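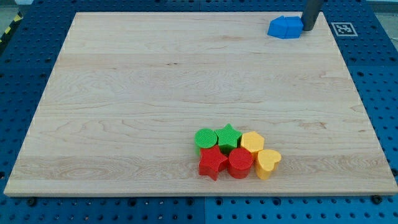

Ticket 234 – opened by bench_and_biscuits
Category: Boards and worktops / Finish
Status: Open, waiting for reply

Hello Lundex support, me again! I promised I'd write everything down in one place this time, so apologies for the length.

I bought one of your big glued-up maple boards in April to use as a play top for the little ones at our toddler group. It sits flat on the blue work table with the round holes, so the shape blocks don't keep disappearing down into the perforations. I love the look of it (all those swirls in the grain, and you can see the bands where the strips are joined), but I've got a problem with the surface and I'd like to sort it before I put a second coat on.

What's wrong: the blocks drag. The red cylinder is the worst, then the yellow heart. Push either of them across the board and it goes nicely for a bit and then sticks, as if somebody has put a dab of jam there. I did check for jam.

What I've tried so far, in order:

Wiped the whole board with a barely damp cloth and left it overnight. No change at all.

Washed the blocks in warm soapy water and dried them on a tea towel. The tops are textured, so they hold on to all sorts, and the water did come out a bit grey. The star shapes slid better after that, both the red and the green, but the cylinder was just as bad.

Swapped the board end for end, in case the table was out of level. Same sticky patch, only now it was at the other end, so I'm happy it's the board and we can leave the table alone.

Rubbed the patch lightly with 500 grit paper, going along the grain. Now this did help! For 2 days everything glided about beautifully and I very nearly closed the ticket. Then it came back, a bit fainter.

Your first reply asked whether the sticky place follows one of the glue lines. I've been over it with my fingertips and I don't think so, it seems to wander across two of the bands. It isn't near a knot either.

The finish I used was Noltar board oil, one coat, put on with a rag. The tin says to wipe off the extra after 5 minutes and I'll own up that the phone rang, so it was a good deal longer than that. Could it be oil that never dried properly? The chap at Abubakari, where I got the tin, thought it might be and said to leave it somewhere warm. It has been near the radiator since then – not touching it, I was careful.

So, my questions. Should I go over the whole board with the 500 again or only the bad bit? I'm worried about ending up with a pale patch. And is it all right to switch to Gokham wax on top, or will that just seal the trouble in?

Update, same evening: gave it another light rub and tried all six blocks. The green ones and the yellow hexagon are fine, the red cylinder still catches. I'll leave the board alone until I hear from you.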